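Progress report to the Gralau fund: tool kits for the repair room, second half of the year
Dec 12, 2025

Since August we have worked mainly on one task from our plan, the tool kits for the public repair room at Tastel. You asked us in the last report to write less about the building and more about what the visitors use, so I try to do this now.

We spent the first weeks on the boxes. Each place in the room should have the same kind of toolbox, black plastic with a yellow handle, and with clear compartments in the lid for the small parts. We have 17 boxes in service at present. The plan said 15, but the supplier Laxdal gave us a better price for the larger order, and the difference stayed inside the same budget line.

The box stands at the back of the table, close to the wall, and the middle stays free for the work. 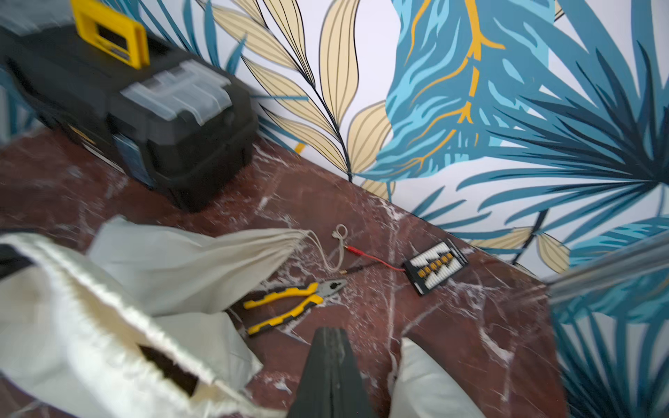
The Tastel house group wrote to us after the first open evening that the boxes are good but the lids are a problem, because people put screws in any compartment and the next visitor must search. They asked for labels. We agree with them, and labels are ordered - they will come in the new year.

The second part is the loose tools. In the old room everything was in drawers and many tools did not come back. Now the most used ones are laid on the table before the visitor arrives, and the rest stays in the box. For the small things which belong to one repair we use cloth bags with a string. We bought 30 of them.

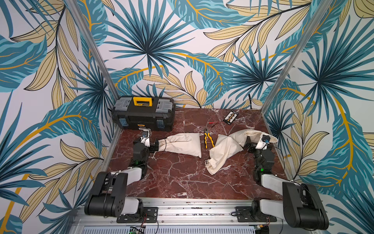
The cost of this part was 671 euros, with the bags and the pliers included. It is a little more than we wrote in the spring, and the reason is the transport, which we had forgotten to calculate. The list of purchases is in Planimus under the usual project folder, together with the receipts.
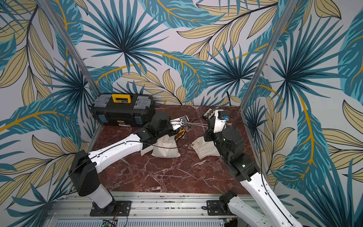

Putting things back is still our weak point. We have a short written rule for the end of each session, and it is followed well on some evenings and badly on others. A table in use fills quickly: the pliers lie in the middle with the two cloth bags next to them, while the toolbox keeps its place in the back corner. We would like to add a simple mat with the outline of each tool, so that a missing one is noticed before the room is locked. A first mat can be tested without extra money.

For the next period we plan the labels, the mat and a second check of all boxes. We also ask to move the rest of the transport line to small replacements.

Filed under: Project reports / Repair room / Tools and equipment

Comments

tinbox
Please make the labels big. My glasses are always at home when I need them.

Marrow9
Are the bags washable? Ours at the bike workshop went gray after a month.

harbor_lane
I like the idea with the mat. We painted the outlines directly on a board and it still works well.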